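Our house rules for demos, finally written down

I've been promising to type these up for ages, and Mihret Dinsa finally told me she'd stop covering for me if I didn't. So, 14/02/2023, it's done!

We hold the grippers ourselves and do the task by hand, and the robot learns from whatever we did — sloppy bits included. After 239 episodes I went back through my own and cringed. I'd regrasped, dithered, nudged things with a knuckle. Mihret's rule is now rule one: if a finger touches the object, bin the episode. No arguing, no trimming it out later.

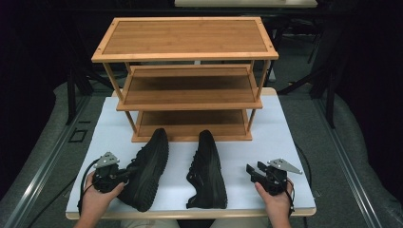 Rule two is about starting positions. You want the shoes lying differently every time, and people are terrible at this (me especially, I drift back to my favourite layout by the tenth go). We change the setup first, then sit down. Rule three, keep your cables out of the work area and check them again after every break.

Then there's the cap. We stop at 20 episodes in one sitting, even when it's going well. Bjarke Egilsson reckons that's too cautious and I grumbled as well, but my wrists have come round to the idea.

The one I still can't settle is speed. Slow demos look lovely and make for a painfully slow robot. If your lab has a rule for that, pop it in the comments, I'd love to pinch it.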